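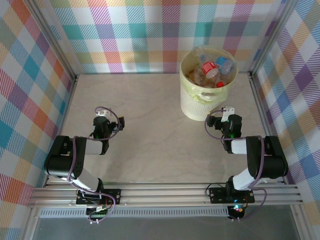 1. 報告の対象と位置づけ

本報告は、Nikstead事業所の清掃・資源回収部門における回収容器まわり作業の自動化について、2019年8月時点の進捗をまとめたものである。双腕セルの設計と調整はGrukora、作業手順の改定と要員配置は当事業所が担当する。前回報告(6月)以降の変更点を中心に記す。

2. 対象作業

対象は、ペットボトル用回収容器の内袋交換と、これに付随する容器の位置直しである。従来は巡回担当者が立位で容器を押さえ、袋の縁を外し、口を絞って引き上げていた。手首と腰への負担が大きく、安全衛生面談でも繰り返し指摘されている作業である。

3. セルの構成

1本のアルミレール上に小型アーム2台を左右に配置し、各アームに二指グリッパを装着した。作業面は三方を壁で囲み、壁面には多色の格子柄を採用している。容器は円筒形で、半透明の薄緑色の内袋を縁に折り返して使用する。試験時の内容物はつぶしたボトルとし、キャップの混入も許容する。

4. 今期の実施内容

(1) 袋縁の把持
片側のグリッパで袋縁をつまみ、他方で容器胴部を支える手順に統一した。両側から同時に袋縁を引く旧手順は、内容物が偏った場合に容器が傾くため廃止した。

(2) 試行結果
当該手順による試行は800回、袋縁を外す工程までの完了率は91%である。未完了の主な要因は、袋が二重につままれること、および折り返しが浅く縁を検出できないことであった。袋の口を絞る工程は評価対象に含めていない。

(3) 停止時の復帰
停止後の再開は担当者の確認操作を必須とした。自動再開は行わない。確認画面の文言はBrian Langatが現場の用語に合わせて書き直し、「縁未検出」「二重把持」の表示を追加した。

5. 要員および職務への影響

巡回担当のうち2名をセル担当に移行した。Kanini MakoriおよびTatu Mfaumeである。両名の業務は、容器の搬入、袋の折り返し状態の点検、停止時の判断、満杯袋の搬出となった。袋縁を外す反復動作は減ったが、待機と監視の時間が増えており、両名からは「停止の間隔が読めず、他の作業に手を付けにくい」との意見が出ている。これを受け、搬入をまとめて行う時間帯を設け、監視業務は午前と午後で交代する運用に改めた。

人員削減は計画に含まれない。セル担当の職務記述書は改定案を作成済みで、等級の扱いについて人事部門と協議中である。復帰判断を技能として評価するかどうかが論点であり、Beatrice Rweyemamuが協議窓口を務める。

6. 課題

・袋の折り返し幅が担当者によって異なる。点検用の治具を製作し、巡回側にも配布する。
・配線の取り回しがアームの旋回域に近い。固定位置の見直しをGrukoraに依頼した。
・夜間帯の対応者が未定である。当面は日勤帯のみの運転とする。
・Stitico製の代替内袋は厚みが異なり、把持力の再調整を要する。採否は保留とした。

7. 次期の予定

口を絞る工程の試行に着手し、袋縁の工程とは分けて集計する。あわせてセル担当の交代要員に対する教育を開始する。教材の作成はŞükran Şimşekoğluが担当し、初版は停止時の判断手順に限定する。予算の変更申請はない。治具の製作費は既承認の消耗品費から支出する。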